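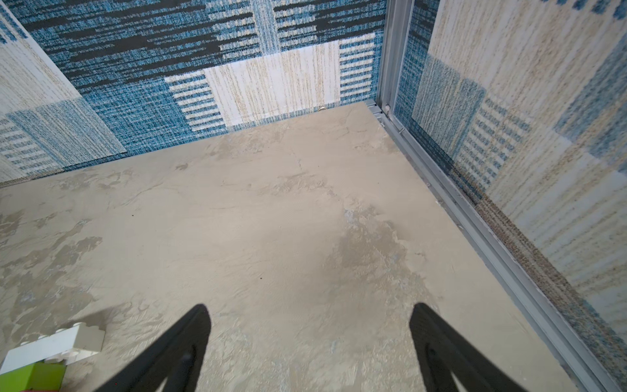
Search this site Search Go

Parneck floor scrubber: six weeks in
4 min read

Bought this in April after my knees finally gave up. Ground floor is all bare cement-type finish, previous owner's idea, and a string mop just pushes the muck into the dips. So. Corded scrubber, two spinning pads, water tank on the back. Not cheap, not mad money either.

Out of the box: handle comes in sections, they click, one of mine needed a thump. Instructions are a folded sheet with drawings the size of a stamp. Skip it, fill tank, fit pads, go. Except do read the bit about the drip tray becuase I didn't and had a puddle in the hall by morning.

Cleaning. Good. Really good on ordinary dirt, muddy boots, dog, that grey film you get by the back door. Pads get down into the ridges far better than a flat mop. Tea came up, jam came up. Old marks are another matter. Anything that's soaked in stays soaked in, and I went over one stain until the pads were hot and all I got was a very clean stain. Manuela Mazza down the road has the same machine on glazed tile and thinks it's a miracle, well yes, on tile.

Go easy on the water. There are 2 settings and the high one is far too much for anything porous. I leave it on low and do a second pass. Windows open.

Noise: hum, bit of a rattle on corners. Can hear the radio over it if I turn the radio up. Cat leaves.

Weight is the big gripe. Tank full, it's a lump, and getting it up the back step is a two-handed job. My neighbour's old Evex was half the weight and had a proper carry handle, don't know why everyone's stopped doing those. Cable is long enough for kitchen and hall but not the front room, so you're swapping sockets half way with wet hands. Not ideal.

Pads. Box has one pair, soft. Get the stiff ones as well, sold seperately of course. Mine go through the wash at 40 and have held up, slight fraying on one edge. Air dry, not the tumble dryer, Kausar Mughal did hers on hot and they came out like crisps.

Emptying the dirty bit is grim but quick. Rinse the tray every time or it smells by the weekend.

Customer service, one go: rang about the loose handle section, Fidel Alarcón picked up, polite, new part came in the post. No arguing, didn't want a photo or the receipt. Credit where due.

Would I get it again? For this floor, yes, just. If you've got carpet in most rooms don't bother, borrow one. If your floor isn't sealed, sort the sealing first and buy the machine after, I did it the wrong way round and Cristóbal who's coming to do the sealer had a good laugh.

Four out of five. Would be more with a handle.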